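The Kun gripper came to Brornska in April, in a box too big for it. Ilse put it on the arm where the Drilow had been and tightened the screws twice, as her father used to do with bicycle wheels. The price on the paper was 3000. The Drilow had cost 95, and everybody in the workshop loved it for that.

She set out the vegetables again, the corn and the garlic in the basket, the cucumber outside it. Each gripper would get 30 tries. Then she started the program and held her breath – a foolish habit.

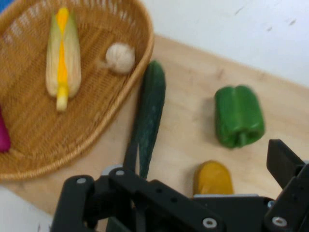 Which gripper is better for a cucumber? The one with the softer close, because a cucumber is heavy and smooth, and a hard pinch at one end makes it turn.

Ilse had written this in her notebook years ago, at Palow, when she still believed that a good notebook could win an argument. Now she read it again and moved her chair closer to the table. The arm went slowly. She had asked it to go slowly. From her place she could hear the small motor in the wrist, a higher note than the old one, and she did not yet know if she liked it.

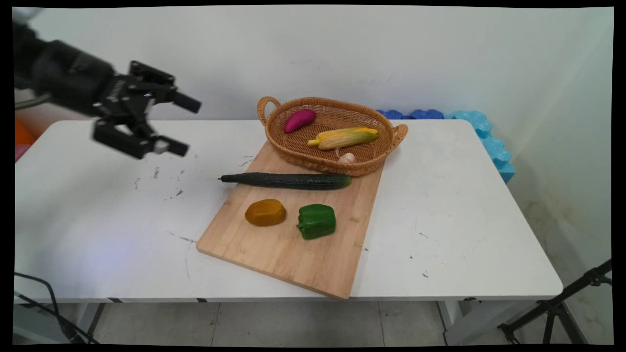

Rhea Quiambao said from the doorway that the fingers were not the problem, they had never been the problem, it was the controller, and a new hand on an old controller was only an expensive glove.

Ilse did not turn her head. "Let me finish the 30," she said.

"And then?"

"Then I will put the Drilow back and do the same with it."

Rhea took off her coat and looked for a second chair.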